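Open day at the Vindside housing works
2018-05-25

The coach dropped us at the wrong gate, so the first ten minutes of the visit were spent walking round the outside of the Vindside works in light rain. It is a bigger site than it looks from the road. They make whole rooms for student flats and small hotels, fit them out indoors and send them off by lorry. The open day is free but you have to book, and the list had closed at 60.

We were split into two groups at reception. Ours began in the timber hall, where the wall panels are nailed up on long tables. It was loud and they hand out ear plugs at the door - take them. The guide said the works turned out 600 rooms last year and hopes to reach 1,000 once the second hall opens in December. The delay is down to the roof, which had to be ordered twice.

After that came the plumbing bay and the tiling bay. I had hoped to see a bathroom being lifted into place, but the crane was being serviced. We were shown the test tank instead and a wall of cut-through pipes, which held my interest longer than I expected. The tilers were happy to answer questions. One told us the adhesive gets a full night before anyone may walk on it.

Lunch was soup and rolls in the canteen, included. Coffee was extra. Ulia, the firm that supplies the doors, had a stand there with hinges to try, and I came away with a catalogue.
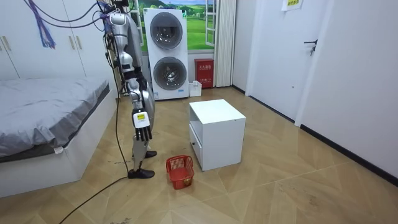
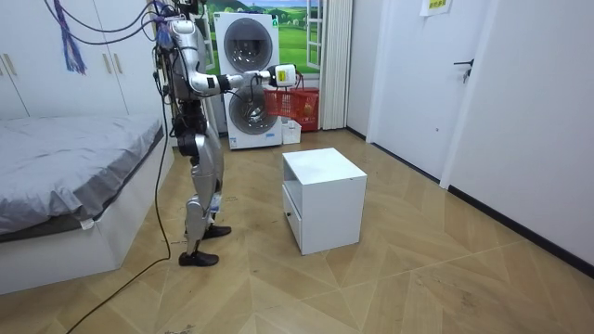
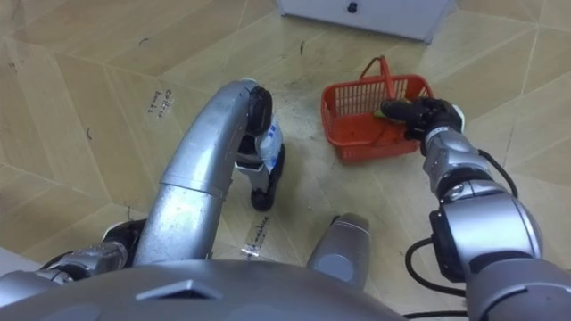

My main question all day was storage, as our own flats are small and the tenants complain about it every year. The standard room has one wardrobe and a shelf over the door, and the guide agreed that this is tight. Shopping is what ends up underfoot. A red plastic basket like the one on the floor there takes up a fair bit of a small bedroom, and a low open shelf by the door would get it out of the way. They do offer one, at extra cost, if it is ordered before the panels are cut.

The coach left on time. The return trip took 40 minutes, and the next open day has not been announced yet.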